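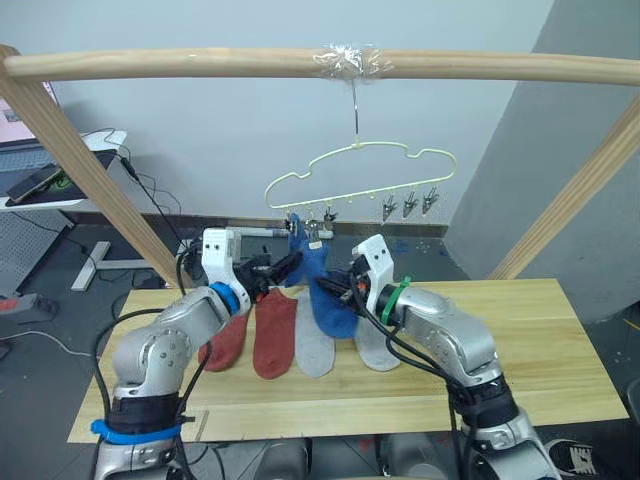 Betmont开放日:为了一排袜子,我坐了两趟车

2018-04-02

先说结论,值得去!我本来是冲着锅去的。Betmont的开放日一年两次,春天这次主打“洗晒与收纳”,八月那次才是厨房专场,我报名的时候压根没看清楚,到了门口才发现。结果这一天过得比看锅还高兴。

从Goldale车站出来往河边走200米,有一栋浅灰色的两层小楼,门牌小得可怜,我来回走过了两遍。前台给每人发一张路线卡,盖满章可以换一块抹布(我换到了,芥末黄的,很厚实)。一楼是清洗和布料,二楼是晾晒和折叠,中间的楼梯平台上摆着几把旧椅子,走累了可以坐着翻他们的旧目录。

一楼我看得比较快。Flirken的展位上全是刷子,洗领口的、洗鞋的、洗水壶的,刷毛软硬都可以上手试。我在那里磨蹭了好一会儿,最后买了一把洗鞋刷,因为握起来实在太舒服了。旁边有一面墙挂着各种织法的毛巾样片,翻过来能看到用了几年之后的样子,这个做法我特别喜欢,希望卖毛巾的店都学一学。

二楼的惊喜在晾晒角。一张浅色木纹的桌子,上面架一根横木杆,金属钩子用透明胶带缠在杆子上,钩子下面吊着一只浅色的造型衣架,底边垂着一串小夹子。桌上把袜子一只一只平铺开,红的、灰的、蓝的,排成一行。就这么简单的一套东西,我站在那儿看得挪不动脚。

带我们这一组的是柴田七海(Nanami Shibata),说话很快,笑声很大。她讲晾袜子先不要急着往上夹,先在桌面上铺平,把同色的放到一起,拉一拉袜口,再从一头开始夹。我在家一向是从洗衣机里抓到哪只夹哪只,收的时候再满床找另一半,听到这里脸有点热。

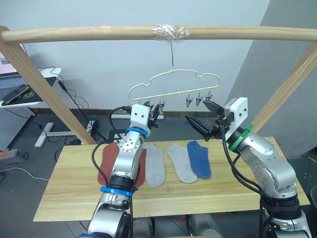

还有夹哪里的问题。七海的意见是夹袜口,脚尖朝下垂着,夹子只咬住薄薄一点边。组里有位阿姨当场反对,说她家几十年都是夹脚尖,袜口才不会松。两个人你来我往讨论了半天,大家都听得津津有味,最后阿姨表示回家各夹一半比较看看。我也打算这么干!

夹子我问得最多。以前我总觉得这种小挂架是给婴儿衣服用的,大人的袜子挂上去肯定又挤又歪。七海建议中间隔一个空位,厚的和薄的错开,船袜可以挨得近一点,毛线袜就多留些地方。她还提醒说,一头挂满、一头空着的话整个架子会斜,所以两边轮流着夹比较好。这些话写下来平平无奇,可我当时真的在路线卡背面记了满满一面,字挤到自己都快认不出来了。

后半场是滨田纯平(Junpei Hamada)的折叠小课堂,大约40分钟。他教了一种卷袜子的办法,不把袜口翻过去套,直接对折两次竖着立在抽屉里。我学得很快,得意了一小会儿,紧接着他讲床笠,我就彻底败下阵来。那条床笠到最后在我手里还是一团,纯平很客气地说“形状很有个性”。

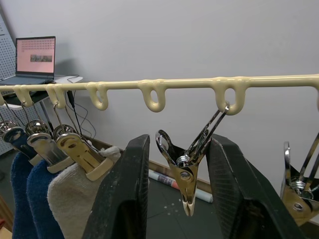 晾晒角的小夹子,挂着两只蓝袜子和一只米色针织袜

中午在隔壁的Delić吃饭,他们家的土豆饼外面脆得掉渣,酸奶酱里放了很多蒜,请一定要点。套餐要早点去,我十二点半到的时候只剩靠厕所的那张桌子了,也坐得很开心。下午我又回二楼转了一圈,人比上午少,适合慢慢看,想问什么都有人答。

几条给后来人的提醒:开放日不收门票,但是要提前报名,名额只有100个;二楼要脱鞋,所以请穿一双没有破洞的袜子(我那双脚后跟已经很薄了,全程很紧张);小卖部只收现金,我买的刷子加两包夹子一共花了1,550日元,钱包里的零钱刚好清空。带孩子的话,一楼角落有洗手帕的体验,小朋友们玩得满袖子都是水。

回家当晚我就洗了一盆袜子,铺平,配色,两边轮着夹。阳台上那一小排整整齐齐的,我拉着家里人出来看了两次。八月的厨房专场我已经问好了报名时间,这回会把主题看清楚再去,锅还是要看的,不过要是晾晒角还在,我肯定先上二楼。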